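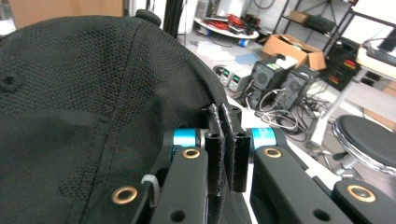
One Mirow owner wrote in to ask whether a cap can go straight from the wash onto the dryer stand, or if it has to sit in a towel first. Towel first, please! Press it, count slowly to 30, then move on to step 1. The same owner wanted to know if the stand can go in the machine along with the cap. It can't, and the Care section further on has more on that.

## 4. Washing and shaping a cap by hand

This section covers soft caps, mesh caps and most cotton caps. Wool and leather are in section 6. If your cap is older and you suspect the brim has cardboard inside, skip to 4.3 before any water touches it.

Have these within reach:

- a basin or clean sink big enough for the cap to float in
- the Mirow stand, opened and locked
- one scoop of Ustik wash powder (or a squirt of mild dish soap)
- a soft toothbrush
- two light-colored towels

### 4.1 Washing

1. Fill the basin with cool water and stir in the powder until you can't feel any grit. Ustik foams far less than you'd expect, so don't keep adding more.

2. Test the color. Dab a wet white cloth on the inside of the sweatband and hold it there for a moment. If dye comes off, stop and use the sponge method in 4.3.

3. Put the cap in and push it gently under. Leave it for 30 minutes. Turn it over once if you happen to walk by.

4. Brush the sweatband with the toothbrush in short strokes. This is where nearly all the salt and sunscreen collects, and it is wonderfully satisfying to watch it lift. Go easy over embroidery and printed patches.

5. Drain, refill with clean water and rinse. Repeat until the water runs clear - dark caps can take four or five rounds.

> **Caution:** Never wring a cap. Twisting breaks the stiffener behind the front panels, and no amount of shaping will bring it back.

### 4.2 Shaping and drying

1. Roll the cap loosely in the first towel and press with flat hands. Unroll it and do the same with the second towel.

2. Set the stand on a level surface, with something absorbent under it if you care about the tabletop. Check that the loops are fully open.

3. Lower the cap over the stand, crown up. Smooth the panels from the button down with your fingertips, and ease any folds out of the sweatband. A little tilt does no harm.

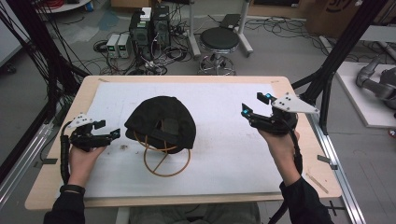
4. Shape the brim. Curve it with both hands, hold, and let go. If it springs flat, slip two rubber bands around it and take them off once the cap is dry.

5. Leave it to dry in moving air, out of direct sun. At 70 °F a mesh cap is usually ready by morning. Thick cotton can need a second night, and in a sticky June it may want a third!

> **Note:** A fan on its lowest setting speeds things up beautifully. A hair dryer doesn't belong anywhere near this step, even on cool.

### 4.3 Sponge method

For cardboard brims and for colors that run. Mix a little powder in a cup of water, wring out a sponge until it no longer drips, and work only on the sweatband and the stained spots. Wipe again with plain water. Then go to 4.2, step 2.

### 4.4 Care of the stand

Wipe with a dry cloth after each use. Don't soak it, and don't put it in a washing machine or dishwasher. The loops should move freely; if one sticks, work it back and forth a few times before you try any oil.

Spare locking rings are Noltident part 2921, and they fit both the Mirow and the older Pasaribu stand. The Pasaribu needs the ring fitted with the notch facing down.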